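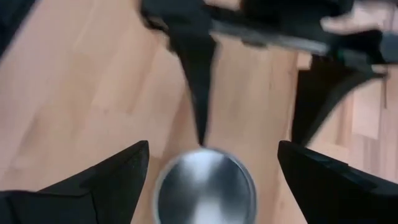
Every few months someone announces that robots will soon put away our dishes, and every few months I go back to work, where the job is to show a machine how to pick up a cup. I show it by picking up the cup. Then I do it again. Last July my section of the Troneder project logged 3628 of these demonstrations, and I was present for more of them than I care to admit. A good share looked a lot like this one: a round silver thing between two black fingers, floorboards in the background, a second gripper coming in from the top with its tip almost on the metal, and a human hand up at the corner of it. I'd like to say a word for that hand.

5 min read

The people who write about learning systems love the word "data." It sounds like something that collects in a low place after rain. You send a truck. What we gather in Jallstead is closer to handwriting. I can watch a clip and tell you which of my coworkers made it. One of them comes at everything from the left. One hovers, as if asking permission. I apparently jab. The policy we trained in the fall jabs too, and I have been asked about it in meetings.

This ought to worry people more than it does. A model that learns from examples learns the whole example, including the parts the teacher would be embarrassed to claim. If four of us make everything the machine ever sees, it will grow up with the manners of four slightly bored adults who all had the same lunch. Adding another 2507 clips from the same four won't cure that. It will make the machine very sure of itself.

The standard reply is scale. Collect enough, the argument goes, and the quirks wash out. I have some sympathy for this, having been paid by it. But quirks wash out only when there are lots of different ones, and the cheap way to get scale is to keep the same people in the same room and ask them to go faster. I've seen what faster does. You stop missing on purpose, you stop missing by accident, and you stop trying the awkward grasp because the awkward grasp takes two attempts and the tally on the whiteboard only goes up by one.

Those are the clips I'd pay double for. We once kept a batch of 127 that had been marked for deletion, mostly fumbles where the operator slipped, swore, and got it on the second go. The model trained with them was a little slower and a good deal less helpless. It had seen somebody make a mistake and carry on. The one trained on our tidy clips would brush the rim, find itself somewhere it had never been, and stay there looking thoughtful until a person came over.

The Ferik people down the hall clean their sets until every motion looks like a ballet about tableware. Their demo videos are lovely. I notice they film them before noon, while the light matches.

My own wish list is short and cheap. Rotate the operators, and hire a few who have never seen the equipment. Let left-handed people be left-handed. Keep the fumbles, label them as fumbles, and quit paying by the clip. Write down who made what, so that when the machine picks up a bad habit you know whose it is. I'm aware of what the records would show in my case.

I start again tomorrow at eight. It's bowls.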